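Speaker notes: Planning in clutter you didn't model
Umis software session, May 15, 2021
Slot is short, leave room for questions at the end.

Slide 1. Title

Say who we are and move on. Umis is the planning and control stack. Arholm is the simulator we run it in. Te Moana is the set of household rooms that Arholm loads. People mix the three up, so say it once slowly and leave the names on the slide.

The talk covers the planner, the collision model, and the replay tool. It does not cover grasp learning. If someone asks, point them to the October session.

Slide 2. What the planner gets

The planner gets a joint state, a goal pose for the gripper, and a collision world. The collision world is a list of shapes with poses. It does not know what a book is. It has a thin box with a pose and a padding value.

Explain padding here, because the next slides depend on it. Every shape in the world is grown outward by a fixed distance before we check it against the arm. Large padding is safe and makes a lot of goals unreachable. Small padding reaches more goals and relies on the pose estimates being good.

We started with one padding value for everything, and kept it that way for too long.

Slide 3. A low goal near a bowl

Leave this one up for a while. The back rows need time to find the gripper.
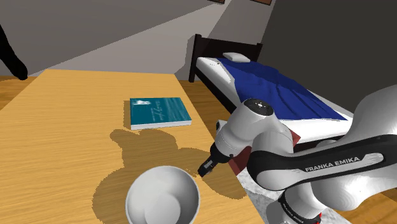

Arholm render, Te Moana bedroom. Gripper just above the tabletop, between book and bowl.

Talk about the height first. The fingertips are nearly on the wood. With the old padding the tabletop itself grew upward enough to swallow a goal like this, and the planner returned "goal in collision" before it searched at all. From the log it looked like a planning failure, but the search had never started. We spent a week tuning the sampler for a problem the sampler didn't have.

Then the bowl. We used to model a bowl as a solid cylinder. That is fine for going around it and useless for reaching into it. Now it is a ring of convex pieces with an open middle. It costs more per check, so the open version only loads when the task names the bowl. Otherwise the cylinder stays.

The book is a flat box. Its pose matters mostly in rotation, since a few degrees on a long thin object moves the corners further than people expect.

Point out the shadow between the two objects. It is the arm's own shadow. Our first segmentation model put part of it in the same mask as the bowl, and the collision world got a bowl twice as wide as it should be. The planner then behaved correctly with bad input. Pause here. This is the bug I would most like people to remember.

Slide 4. Where perception hands over

Diagram slide. Walk left to right: render, segmentation, pose fit, collision world, planner.

The change we made is at the pose fit. It now returns a pose and a spread. The spread goes straight into the padding for that object. A well-fitted book gets thin padding and a badly fitted one gets thick padding. The table gets its own value, which comes from calibration and doesn't move during a run.

Mention that the padding is capped. Without the cap, one bad fit could fill the whole workspace and every request would fail until the next update.

Slide 5. Numbers

1,033 planning requests in the test set, all from Te Moana rooms.
With uniform padding, 127 were rejected as goal in collision.
With per-object padding, 4 were.

Say clearly that these are rejections at the goal check. They are not task failures. A request that gets past the goal check can still time out or find no path, and those are counted on the backup slide. Somebody will ask about this anyway.

Also say that it is all simulated. We have not run the same set on hardware and I don't want to guess at the number.

Slide 6. Prellasance

Prellasance is the replay tool. It reads a planner log and draws the collision world over the render, with the padding visible. You can step through a run one check at a time and see which pair of shapes was in contact.

Most of our bugs since then were found by opening the log in Prellasance before reading any code. The shadow bug took minutes once we could see the oversized shape sitting on the table.

Two things it doesn't do yet:
It can't compare 2 logs side by side.
It can't edit a shape and rerun the check. You have to change the world file and load it again.

If the demo machine is working, show the stepping. If the window doesn't come up on the first try, skip it and go to slide 7. There is a recorded version in the backup folder.

Slide 7. Control near contact

Keep this short. The trajectory coming out of the planner is smooth in joint space. Close to a surface that isn't enough, so the last part of the approach is handed to a Cartesian controller with a speed limit that drops with height. The handover point is set in the task file.

Known problem: if the arm is close to a joint limit at the handover, the Cartesian part can stall. The planner now checks for this by sampling a few poses along the final approach before it accepts a path. It adds planning time. We think it's worth paying.

Slide 8. What to take into your own code

Log the reason for a rejection separately from the search result.
Draw the collision world, padding included, on top of something a person can read.
Give each object its own padding and cap it.
Keep the table out of the perception loop if you can calibrate it.

Questions

Likely ones: why not use a signed distance field (we tried, memory was the trouble with the larger rooms), whether the spread from the pose fit is calibrated (partly, it is too confident on thin objects), and when Prellasance will be available outside the group (no date yet, say so).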